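4. Changes to the Work of Household Staff

4.1 Setting and division of tasks

Pavow supplies cleaning and laundry staff to private homes in and near Flarkthorpe. Before the period studied, a visit was organized by room. One worker was assigned to a home, and the order in which bedrooms, kitchen and bathroom were handled was left to that worker. Folding was fitted in wherever there was time and a flat surface, which in most homes meant a made bed. It was not listed as a separate item on the visit sheet and was not timed.

The introduction of Kitura, the garment-handling system under development, changed this in an indirect way. Kitura was not present in the homes during the study. What was present was the hand tool used to record demonstrations for it. The tool is held in the hand, carries a camera, and ends in a pair of fingers with ribbed pads matching those planned for the machine. A worker trained in its use folds, lifts or spreads garments with one tool in each hand, and the recordings are later used to train the system. For the staff involved, the first effect of automation was therefore an added task, carried out by the same people whose folding work the system is meant to take over.

Six workers were trained as demonstrators. All had prior experience with Pavow, and all kept part of their ordinary rounds. Over the study period they recorded 1797 demonstrations that passed the acceptance check described in Section 3. Recordings were made in occupied homes, with the written consent of the household, on whatever furniture and bedding was in use there. No attempt was made to provide a plain background or a standard work surface.

4.2 Handling with the tool and handling by hand

Workers described folding by hand as something they did with little attention. Several reported that they could not at first say in what order they moved their hands, and that they had to fold a garment slowly by hand before they could repeat it with the tool. The fingers do not feel the cloth. A worker who would normally find the hem by touch has to find it by sight, and with dark garments this was reported to be slow. Dark cloth shows few folds to the eye or to the camera, and the worker often relied on printed areas or lettering to judge which way a garment was lying. 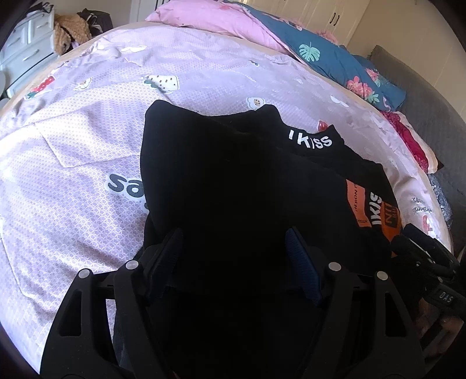 Figure 1. A demonstration on a bed, from the tool camera. The ribbed finger pads are on either side of a dark printed garment; part of a second tool, held by the worker, is at lower right.

The use of two tools at once added a further demand. In hand folding, the weaker hand mostly holds cloth still while the other moves it. With the tools, each hand has to open and close its fingers at a chosen moment, and a slip by either hand can spoil the recording. Workers dealt with this by breaking a fold into short steps with a pause between them. The pauses were useful for the later marking of the recordings, and the developers asked that they be kept. They also made the work unlike any folding the workers had done before. One demonstrator said in interview that she had "learned to fold like the machine so that the machine could learn to fold like me."

A related change concerned what counted as good work. In ordinary visits a fold was judged by its result: a neat stack, ready for the drawer. In demonstration work a neat result was necessary but did not settle the matter. A recording could be rejected when the tool had left the camera's usable range, when a hand had entered to straighten a sleeve, or when the garment had been caught up together with the sheet under it. Workers found the last of these hard to accept at first. Lifting a little of the sheet and letting it drop again is of no importance in a bedroom, and experienced staff do it constantly. Under the acceptance rules it was a fault.

4.3 Pace, posture and fatigue

Demonstration sessions were slower than ordinary folding in every home. This was expected, and the visit sheets were changed to allow for it. The change was made in January, after workers reported that they were making up the lost time by shortening their breaks. Under the earlier sheets, the demonstration was entered as part of the laundry item and received no time of its own.

Beds posed a particular difficulty. A bed is lower than a folding table, and the worker leans over it with both arms extended in order to keep the tools above the cloth. Workers who sat on the edge of the mattress found that their weight pulled the sheet and shifted the garment. Those who knelt on the floor had a steadier reach but could not easily get to the far side. Most alternated between positions during a session. Complaints of tired wrists were more common than complaints of back pain, and were connected by the workers themselves to the weight of the tool in front of the grip.
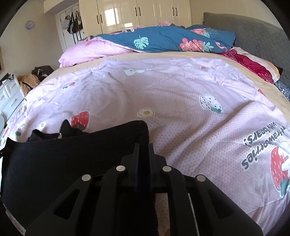
Pavow responded by limiting demonstration work to two sessions per worker per day, separated by other duties. The limit was generally welcomed, although it reduced the extra pay attached to the task. Two of the demonstrators asked for the limit to be lifted in their own case and were refused. The firm gave the condition of the recordings as its reason: late sessions had a higher share of rejected work. The workers concerned considered that the decision about their own fatigue should have been theirs.

4.4 Working in front of a camera in another person's home

Household staff are used to discretion. They handle clothing and bedding, and see the inside of bedrooms, under an unwritten rule that what they see is not discussed. The camera on the tool altered the terms of this. It has a wide view, and a recording of a garment on a bed commonly takes in the furniture and other belongings behind it. Households had agreed to this in writing, but the workers were the ones in the room and felt answerable for it.

Several habits developed without instruction from the firm. Workers put papers and photographs out of view before starting. They told the household when the camera was on, even when the person was in another part of the home. Some chose the side of the bed from which to work according to what would lie behind it, and accepted a less convenient reach as the price. These preparations took time that appeared on no visit sheet, either before or after the January change. When the matter was raised, supervisors described it as tidying and considered it covered by the general duties.

The recordings also made the workers' own conduct visible. Review was carried out in Devadiga, the program used to mark the start and end of each step. Reviewers saw hands and tools only, and workers' names were not attached to the files. The demonstrators nevertheless assumed that they could be told apart by their manner of working, and in our interviews two reviewers confirmed that this was so. No use of the recordings for discipline or pay was found. The written agreement with staff did not rule such use out, and the wording was still under discussion when the data for this section were closed on 2020-11-06.

4.5 Skill and expected tasks

Demonstrators differed in how they saw their position. Some regarded the work as a step toward a technical role and had begun to help with review. Others regarded it as a temporary task with a clear end, after which there would be less laundry work to assign. Both groups drew a line between folding, which they thought the system could take over in part, and sorting, which they thought it could not. Sorting was understood to include knowing which person in the home a garment belonged to, whether it was meant to be washed again, and whether it should be mentioned that a seam had come open.

The visit sheets do not record sorting. If Kitura is introduced in its planned form, the worker will bring garments to it and take them away, and the time allowed for laundry will be set by the folding time of the machine. Whether sorting will then be given an entry of its own had not been decided. The staff who were not trained as demonstrators had received no information on the point, and most had learned of the system from the demonstrators they shared rounds with.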